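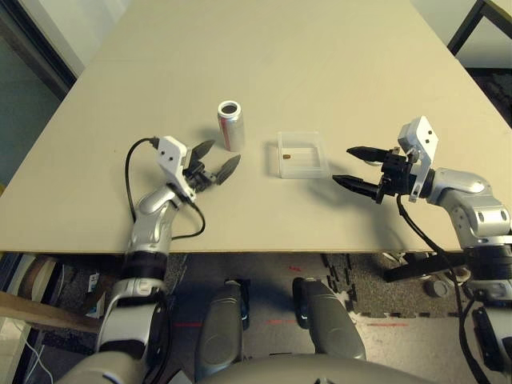

4.2 Small containers on the bare table

The table sessions used the plain beige top only. No mat, no tray, no place markers. We wanted the surface out of the way so that differences between layouts come from the containers themselves. Two kinds matter for this section: upright cylinders (drink cans and similar) and shallow clear plastic boxes, the sort sold for screws, beads, leftover bits of craft supplies. Full item list is in the Widulia inventory, 538 entries, of which 157 are containers of any kind.

Open cans are the awkward ones. An opened can keeps its footprint and its height but stops being a closed unit. Stacking is out. So is laying it down, at least if anything is left in it, and from the outside there's no telling. Under the Sustar scheme an opened can is coded "upright only" whatever is in it, and we kept that. Fig. 3 has an upright cylinder of the same general size class with a flat top, coded separately.

Clear boxes go the other way. Low, wide, stable, easy to fill, but hard to see on a pale surface. Edges wash out. In the pilot (Tiwari room, June) two coders missed an empty box altogether on first pass and had to go back to the stills. A single small item inside helps a lot, even something bead sized, as it gives the eye somewhere to land. We therefore coded "box, empty" and "box, one item" as seperate states and did not pool them.
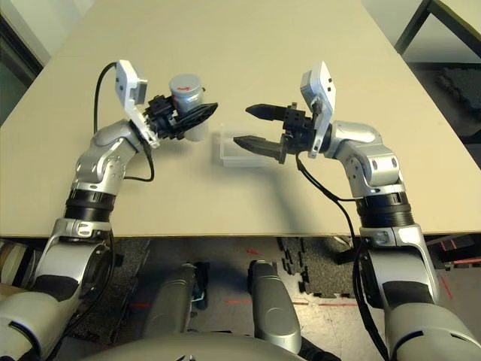

Figure 3. Gray cylinder held upright, small red arrow on the flat top; transparent box on the tabletop.

Orientation was coded from the top wherever the top had a mark on it. The arrow in Fig. 3 is a good case: a plain cylinder has no front, a marked one does, and coders used the mark without being told to. We took this over into the codebook after the first 300 stills. Earlier ones were recoded by Periklis Katsaros, who had not seen the first set of codes.

Spacing next. Distance between cylinder and box was recorded in three bands (touching, within a hand, further) and not in centimeters. Crude, yes. Finer bands were tried and agreement dropped, mostly because box edges are so faint that coders disagree on where the box begins. Shadows were allowed as a cue. The soft shadow at the foot of a clear box is often easier to find then the wall itself, and the codebook now says so outright.

Of the container entries, 18 were left out of the spacing analysis. Reasons varied: lids that could not be matched to a base, boxes listed twice, one bag entered as a box. They stay in the orientation counts where orientation applied. Dropping them there as well made no difference to the ordering of categories.

Size classes follow the Wostier sheet, with one change. Wostier puts shallow boxes and deep boxes together under "rectangular, rigid". We split these by wall height, low walls against high, becuase reach into the box is what people complained about in the household interviews (Section 3). Results by size class are given in 4.3.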